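Flellitz finish

Flellitz finish is a high-gloss coating for furniture, developed in the town of Flellitz and later used by makers elsewhere in the Jumberg district. It is built up from several thin coats of lacquer, each rubbed down before the next is laid, and ends with a polish that leaves no visible brush or spray marks. White is the colour most often linked with the name, although the early workshops also sold it in black, dark red and a pale green known locally as pond.

Name

In older price lists the finish is called "mirror work" or just "the white". The present name came from dealers outside the district, who stamped the town's name on crates to tell the goods apart from cheaper painted furniture. Workshops in Flellitz did not use it themselves until their trade was already shrinking.

Origins

Lacquering in Flellitz began as a sideline of the coach builders, who had drying rooms, fine abrasives and men used to rubbing down panels by hand. When orders for coaches fell away, several of these yards turned to cupboards, washstands and small tables. The largest was Szekeres, which took over a former malt store beside the river and at its height employed 225 people. A rival yard, Ballesura, stood on the opposite bank and specialised in table tops.

The two firms shared a supplier of lacquer and for many years kept to the same prices. They differed over drying. Szekeres used heated rooms, while Ballesura left its panels in unheated lofts with shuttered windows, a slower method that its catalogues made much of. A stock book from Ballesura lists 1,218 finished table tops held over a single winter, most of them waiting for a last polish.

Method

A panel was first sealed on both faces to stop it bending. A filler coat followed, then the lacquer itself, thinned and put on in a warm room with the floor damped to hold down dust. Between coats the surface was rubbed flat with a block and water. Early coats were cut back with coarse paper and later ones with finer grades, with 400 grit the usual last step before polishing compound was used.

Edges gave the most trouble. Lacquer draws away from a sharp corner as it sets, leaving a thin line that wears through quickly. Flellitz makers rounded their edges slightly for this reason, and the soft edge is one of the signs by which dealers recognise the older pieces.

Appearance and glare

A polished surface of this kind reflects light in a narrow band of directions instead of scattering it. Lamps and windows therefore show up as bright patches whose position depends on where the viewer stands. On white the effect is less sharp than on black, where reflections look almost like those in a mirror, but it can still be tiring at a desk.
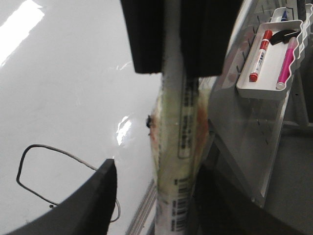 Fotis Sotiropoulos has objected that glare is too often blamed on the finish alone, and that moving a lamp to the side of a desk does more good than dulling the top. He adds that matt surfaces hold grease from the hands and in most homes look shabby sooner.

Other writers on the subject prefer a satin top for reading and close work, and keep full gloss for doors and upright panels. Some later makers offered both, with gloss on the front of a cupboard and satin on its upper face.

Wear and repair

Fine scratches are the most common fault. They show as rings around a reflected light and can usually be polished out if they have not gone through the top coat. White lacquer also yellows with age, more quickly in dark rooms than in bright ones in the case of oil-based types. A repair made with fresh white tends to stand out, so restorers tint the new lacquer or refinish the whole panel.

Chips are harder to treat. They are filled in layers in the same way as the first coating, with full drying time between them, and a small chip may take longer to mend than the cost of the piece would justify.

Later use

Sprayed synthetic lacquers and plastic-faced boards took most of the market from the hand-rubbed finish. Ballesura closed first, and Szekeres moved to sprayed kitchen doors, which it sold under the old name. In Flellitz itself, 2 workshops still offer the traditional method, mainly for repairs.

See also

French polish
Lacquerware
Satin finish
Surface gloss

Page last changed 2025-01-29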